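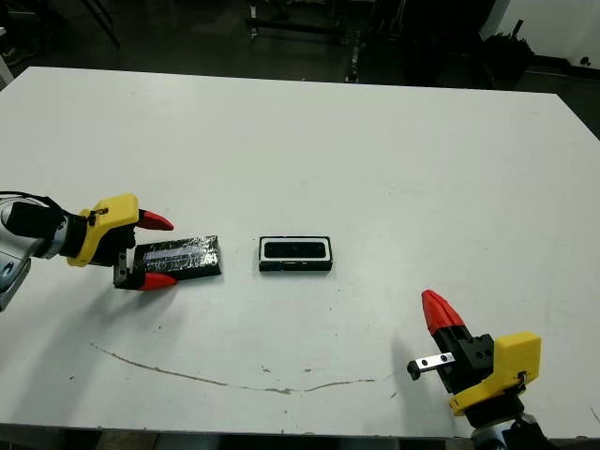

Does a home baker need to weigh salt? If the loaf is meant to taste the same twice, it has to be weighed, and on a scale that reads small amounts properly.

I bring it up after reading another bread recipe that gave flour to the gram and then asked for "two teaspoons salt." The recipe was a decent one in every other way. It had a sensible amount of water and it told you what the dough should feel like. But a teaspoon of fine table salt and a teaspoon of coarse flaky salt are very different amounts of salt. Depending on what is in your cupboard, you can end up with a loaf that is fine or a loaf that tastes of cardboard, and the recipe will have been followed to the letter both times.

Most bread sits near two percent salt, measured against the flour. For 1000 grams of flour that means 20 grams. People who are nervous about salt drop it to 15 and are then disappointed by the bread. I was one of them for a couple of years. I blamed the flour, then the oven, then the water in Holthorpe, where I was living and where the water is perfectly good. In May I finally put my teaspoons on a scale, one after another, and no two of them matched. That was the end of the mystery.

Taste is only part of it. Salt slows yeast down and tightens the dough. A batch without it rises fast, spreads sideways and bakes up pale. I have left it out by accident more than once. You can tell within an hour, since the dough is slack and sticky and there is far too much of it in the bowl. If you catch it early you can sprinkle the salt over with a spoonful of water and squeeze it through by hand. It feels terrible for a few minutes and then comes together.
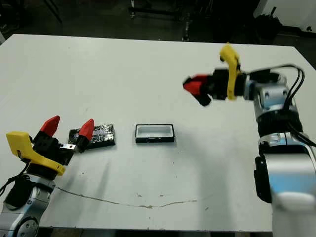 The other thing recipes are vague about is when the salt goes in. I was taught to keep it away from the yeast at all costs, on the opposite side of the bowl, as if the two would fight. I don't believe this matters with dried yeast and a normal mix. Everything is stirred together in under a minute. What does make a difference is holding the salt back for the first twenty or thirty minutes while the flour takes up the water. The dough gets stretchy by itself and needs less work later. The risk is that you forget the salt, so I weigh it at the start and leave it in a cup on top of the mixer, where I have to move it to do anything else.

Then there is the question of which salt to buy. The store near me carries a gray sea salt from Rengifo that costs more than the flour, and a plain fine salt from Cludelar that costs next to nothing. I have baked with both, same weight, same flour, same afternoon. I could not tell the loaves apart and neither could anyone I fed them to. Save the expensive salt for the top of a focaccia, where you bite into it. Inside a loaf it dissolves, and you have paid for crystals you will never see.

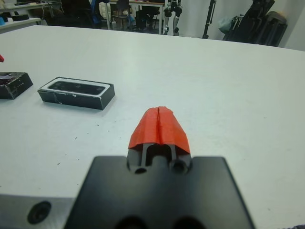
Scales deserve a complaint of their own. An ordinary kitchen scale is good for flour and poor for anything under five grams. Mine is a Porkon, and it ignores the first couple of grams if you pour slowly. For a small loaf made with 200 grams of flour you want four grams of salt, and being off by two is being off by half. A pocket scale that reads to a tenth of a gram solves this. It doesn't need to be a good one, and you will end up using it for yeast too.

If you don't want a second scale, make a bigger batch. Errors shrink when the numbers grow. Two loaves are hardly more trouble than one, and the second can go in the freezer, sliced.

What I would like is for recipe writers to stop using spoons for salt in bread, or at least to name the kind of salt they had in the spoon. They have already asked us to weigh the flour. The scale is out on the counter and switched on. One more number in the list would take up less space than the paragraph about how the smell of baking reminds them of childhood, and I would get more use out of it.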